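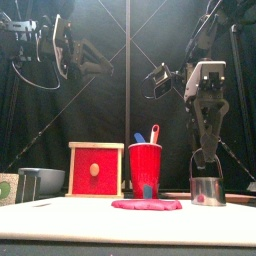 Geum 双臂桌面操作数据集由 Covthorpe 学院机器人社的学生在课外时间采集，用于社团内部的模仿学习练习，也对外开放给其他学校的社团使用。数据集共收录 1383 条演示，全部为真人遥操作，没有仿真数据，也没有脚本生成的轨迹。任务围绕一张白色桌面展开，背后挂黑色幕布。桌上的东西都是日常用品：红色塑料杯里插着两件餐具，杯前摊着一块压扁的粉红色橡皮泥，旁边是带圆形木旋钮的红面抽屉盒，右臂的夹爪夹着银色小金属桶的提手。抽屉和提手是新队员最容易出错的两处，前者要夹住旋钮再平拉，后者的铁丝很细，夹爪偏一点就会夹空。

名称与版本

数据集名称：Geum
当前版本：2
维护者：Covthorpe 学院机器人社数据组
配套代码仓库：Kakmont（读取、回放、训练脚本）
采集端程序：Dandaren（遥操作与录制）

版本 1 只在社团内部用过，时间戳有错位，已停止分发。如果你手里有 4 月之前拷贝的文件夹，请删除后重新下载，不要和版本 2 混着训练。

任务列表

数据集包含 7 个任务，目录名即任务名。

drawer_open：夹住旋钮，把抽屉拉开到底，松开夹爪，手臂退回。
drawer_close：抽屉从打开状态开始，用指尖侧面推回。
pail_lift：夹住提手，竖直提起小桶，停住，再放回原处。
pail_to_board：把小桶提到木板上放稳。
cup_utensil：从杯子里抽出一件餐具，放进碗里。另一只手臂可以扶杯，也可以不扶。
dough_press：把橡皮泥团压成饼状。
dough_to_pail：捏起一小块橡皮泥，放进桶里。

各任务的演示数量不平均。抽屉类任务采得早，数量多；dough_press 每次都要重新揉团，耗时长，数量最少。训练多任务模型时建议按任务采样，Kakmont 的默认配置已经这样设置。

硬件

两条机械臂，均从桌面上方向下伸出，末端为平行夹爪。每条手臂的末端各装一个腕部相机，另有一路固定相机对着整张桌面。手臂的安装架由社员自己装配，拆装过一次，拆装前后的外参不同，见下文“标定”。

采集时不允许有人把手伸进桌面范围。换物品、揉橡皮泥都要先按暂停，等两条手臂都停稳。

目录结构

geum/
 drawer_open/
 ep_0001/
 fixed.mp4
 wrist_left.mp4
 wrist_right.mp4
 state.npz
 meta.json
 ep_0002/
 ...
 calib/
 before_move.json
 after_move.json
 splits/
 train.txt
 val.txt

state.npz 中的字段：

t：时间戳，单位秒，从每条演示的第一帧算起
q_left、q_right：关节角，单位弧度
grip_left、grip_right：夹爪开合，0 为闭合，1 为全开
action_left、action_right：遥操作端发出的目标值

三路视频已按 t 对齐，行数与帧数一致。如果读出来不一致，多半是下载不完整，先核对校验文件，再提问题。

meta.json 中的字段：

task：任务名
operator：操作员编号，只有编号，没有姓名
success：true 或 false
calib：使用哪一份标定
note：操作员当时写的备注，可能为空，中文为主

采集流程

每次采集由 2 人一组完成，一人操作，一人看画面并记录。步骤如下。

先启动 Dandaren，确认三路画面都有图像，腕部相机的线没有缠到夹爪。
按任务卡摆放物品。任务卡只规定大致区域，具体位置和朝向由记录的人随手摆，每条演示都要重新摆。
操作员开始遥操作，记录员按录制键。
任务完成或明显失败后停止录制，当场填写 success。
手臂回到起始姿态，再开始下一条。

失败的演示没有删除。success 为 false 的条目可以用来训练成功判别器，做模仿学习时请先过滤。也有一些条目中途失手后又补救成功，这类按成功记，备注里一般写了“重夹”两个字，可以用这个词搜索。

标定

手臂安装架移动之前的数据用 before_move.json，之后的用 after_move.json。只用图像和关节角训练的话可以不管这一项。要把夹爪位置投影到固定相机画面上，就必须按 meta.json 里的 calib 字段选对文件，选错会整体偏移。

快速开始

安装依赖：
pip install -r requirements.txt

检查数据完整性：
python tools/check.py --root geum

回放一条演示：
python tools/replay.py --root geum --task pail_lift --ep 1

训练单任务基线：
python train.py --root geum --task drawer_open

社团机房的电脑显存不大，默认批大小按那几台机器设定，自己的机器显存够可以调大。回放脚本只显示画面和曲线，不会驱动真实手臂。

已知问题

金属桶表面反光强，固定相机画面里桶身的高光会随手臂移动而变化，基于颜色的分割在这里不可靠。

橡皮泥放久了会变硬，同一批 dough_press 里前后手感差别明显，但数据中没有记录硬度，只能从夹爪和关节的变化间接看出来。

桌面靠前的部分较亮，部分条目有过曝。我们试过调低曝光，后面的黑色手臂就和幕布混在一起了，最后没有改。

背景中有竖杆、细线和支架，位置不保证每次相同。做背景替换增强时请留意这些细线，自动抠图经常漏掉。

cup_utensil 中两件餐具的左右位置经常互换，任务说明没有指定抽哪一件，模型有时会在两者之间犹豫。需要指定目标的同学可以根据备注自己加标签，欢迎把结果提交回来。

适用范围

适合课程作业、社团训练和小规模算法比较。物品种类少，场景只有一个，不适合用来说明模型在陌生环境中的表现。请不要拿训练出的模型在有人靠近的情况下直接驱动手臂，先在空载、低速下试运行。

隐私

视频对着桌面拍摄，不录声音。发布前由数据组逐条看过，出现人脸的片段已剔除。如果仍然发现遗漏，请在仓库里提交问题并写明任务名和条目号，我们会撤下该条并更新划分文件。

如何贡献

新增演示：使用 Dandaren 录制，目录格式保持一致，先在本地跑一遍 check.py 再提交。
新增任务：先提交任务卡，写清起始状态、结束状态和成功标准，数据组同意后再开始采集。
修改标注：只改 meta.json，不要改动视频和 state.npz，提交说明里写原因。

引用

在报告或海报中使用本数据集，请写明“Geum 双臂桌面操作数据集，版本 2，Covthorpe 学院机器人社”。

许可

数据可用于教学和非商业研究，转发时保留本说明文件。Kakmont 和 Dandaren 的代码许可见各自仓库。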